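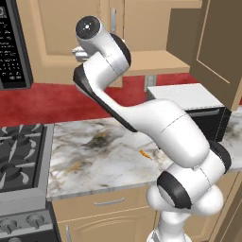 Kitchen sim, side camera, arm over the marble counter

Wrist camera or fixed cameras for a kitchen sim benchmark?

Posted by tilde_marsh, 15 August 2020

Hi all! I've been having a great time with a simulated kitchen for the past few weeks and I've finally hit a choice I can't make on my own. The setup is one white arm on a pedestal in front of a counter, a parallel-jaw gripper, a stove on one side, a countertop oven on the other, and a small orange object on the marble that the arm should pick up. I can render from as many cameras as I like, but my training machine is slow and every extra view costs me a lot of time.

What I want to compare is three camera sets: one fixed side view, two fixed views, and one fixed view plus a wrist camera. Same controller for all of them (end-effector position control, the Kokkinos one with the default gains), same gripper, same start poses. So far I have 2,798 recorded episodes, all teleoperated, with every camera saved. I was planning to train on 1,000 of them per camera set and then run 100 test rollouts each.

My worry about going fixed-only is occlusion. The arm is chunky! From the side the wrist can get between the camera and the fingers, and then you're guessing whether the jaws are lined up. The second fixed view is nicer for that. It sees both fingers and the object together, with the oven behind, and I love how easy it is to judge height from there.
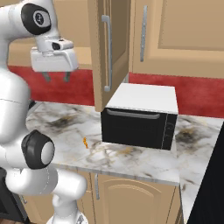 Kamran Jadoon

Two fixed views got me further than I expected, so don't write them off. I ran something close to this on the Neneck arm model last January and the pair of fixed cameras did fine on reaching and fine on lifting. Where it fell down was the last bit before the grasp. The policy would come in a finger's width off, close on air, and then happily carry nothing over to the target. Adding the wrist view fixed most of those for me.

A few things I'd check before you spend the compute:

Are your 1,000 episodes the same 1,000 for every camera set? If you draw a new random batch each time you're comparing batches as much as cameras.

Fix the seeds on the test rollouts too. Object position matters far more than people expect, and 100 rollouts isn't a huge number if one set happens to get all the easy spots.

Log where the failures happen. I split mine into reach, grasp and lift, and the overall success rate hid nearly everything interesting.

Also try more than one gripper if you have the patience. I swapped in the Holtix jaws, which are wider, and the gap between camera sets shrank a lot. Wide jaws forgive a bad view! It made me rethink what I'd been measuring.

gantry_pete

just use wrist cam only, its simpler and everybody does it now. one camera, one encoder, done

tilde_marsh

Thanks both, this is so useful. Kamran, the episodes were not the same ones, oops. I'm fixing that tonight, and I'm stealing your failure split.

Pete, I did look at wrist-only, and I do like how close the fingers and the object are in that view. My trouble is the cabinet doors. When one is open and the gripper comes near it, the door takes up most of the picture and the counter is squeezed into what's left. The orange object can still be there next to a finger, but there isn't much else to tell the policy which part of the kitchen it's facing.
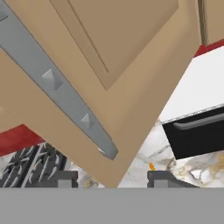
So I'd rather keep one fixed view for context and let the wrist handle the close work. I'm also going to save a tag on each episode for whether a door is open, so I can split the results that way and see if wrist-only really suffers or if I'm worrying over nothing. If it does well with the doors shut, I'll add it as a fourth set.

One more thing I noticed while replaying episodes: the wrist view rolls a lot when the arm tilts, and the whole kitchen ends up on a diagonal. Has anyone tried feeding the wrist angle in along with the picture? The Grirkurton wrapper gives me joint angles for free, so it's a one-line change.

Kamran Jadoon

Yes, feed it in. I gave mine the joint angles and the gripper opening, and training settled down noticeably sooner. Do give them to all your camera sets, though, or the fixed-only ones will look worse than they are.

And keep the door tag, I wish I'd had one. Please post the numbers when the runs finish, even if they're messy!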